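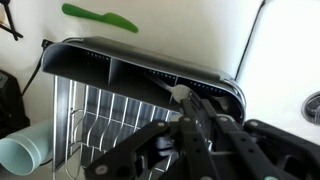 Fig. 1. A silver fork part of the way into a three-compartment utensil caddy, with drainage holes along the inside back wall.

Week 4: Misericords and bench ends

Bring the plan of Plarkeck church from last week. We will be marking it up again.

A misericord is a small ledge fixed to the underside of a hinged choir seat. With the seat tipped up, a person standing through a long service could rest their weight on it. The ledge is held up by a carved bracket, and on either side there is usually a smaller carving called a supporter. In England the supporters are normally cut from the same piece of oak as the seat. On the Continent they are often missing.

Subjects

Religious scenes are less common than most people expect. You will find farm work, cooking, quarrels between husbands and wives, foxes dressed as preachers, mermaids, owls and plain foliage. The Plarkeck set has a good run of animals, mostly on the north side. The carver had clearly seen a pig up close. The lion is another matter.

Be careful with meaning. A fox preaching to geese is often read as a complaint about friars, and that may be right, but the same pattern was copied from place to place and a later carver may simply have liked it. In your notes, keep what is carved separate from what you think it stands for.

Dating

Costume helps, especially headgear and sleeves. Coats of arms help more. Tool marks do not tell you much on their own. Watch for Victorian replacements - the edges are crisper, the colour of the oak is more even, and the backs are often machine sawn. At Vustdale the whole south row was replaced and then stained dark to match.

Bench ends

These are later on the whole and were made for the nave. The Vustdale ends have poppyheads, the leafy finials at the top of the upright. Some have been worn almost smooth by hands. Note the wear as well as the carving.

For next Monday

Read the Oter handout up to page 50. Choose one misericord and write 1000 words on it, including a measured sketch. Footnotes are not counted. Leave your work in the tray outside room 107.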